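Storage notes: open shelving against brick

2022-10-23

The Sustatdale members' room has moved its supplies out of the hall cupboard and onto open shelving. Syahrul Jugah set out the layout, and the notes below cover placement, loading and labelling for anyone who restocks or borrows from the unit.

Position

The unit stands against the brick wall, clear of the desk. Brick is rarely flat, so the back posts should be set off the wall by the width of a finger and the feet adjusted until a level reads true both ways. Check again after the first full load. Timber floors give a little under a narrow foot, and a lean that starts small gets worse as stock goes on.

Where a wall fixing is used, it goes into the brick and never into the mortar joint. Old mortar crumbles under the drill and will not hold a plug for long.

Loading

The white metal unit has five levels. Boxes are lined up along the top, the middle shelf takes a mixed group of bottles, and the flat white boxes lie on the shelf under that. The bottom shelf is being kept free for deliveries that have not been sorted – please do not use it for long-term storage.

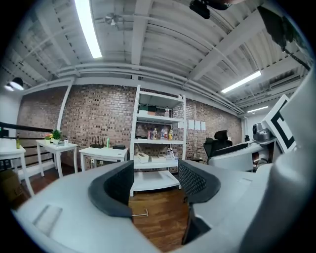
Bottles

Stand bottles upright with the caps done up and the labels facing out. Anything over 1000 mL belongs on the middle shelf or lower. The 2000 mL refills from Vanitholm are heavy for their footprint and should be placed next to a post, where the shelf bends least. Two of them side by side is the limit for one end.

Decanted liquids need a label with the contents and the month of filling. A bottle marked February with no contents listed will be treated as waste and taken to the council depot. The same applies to clear liquids with no label at all, whatever the last user remembers about them.

Boxes

Small parts stay in closed boxes. Write the contents on the short end so the label can be read with the box in place. Boxes of fasteners are made up in lots of 100; return part lots to the box they came from and do not start a second one. Oltura box inserts fit the flat boxes if the centre divider is removed first.

Restocking

Orders go through Nair once a month. Leave a written note with the item, size and quantity, and put older stock to the front when the new stock arrives. Spare shelf clips are in the desk drawer, in an envelope marked with the unit's colour.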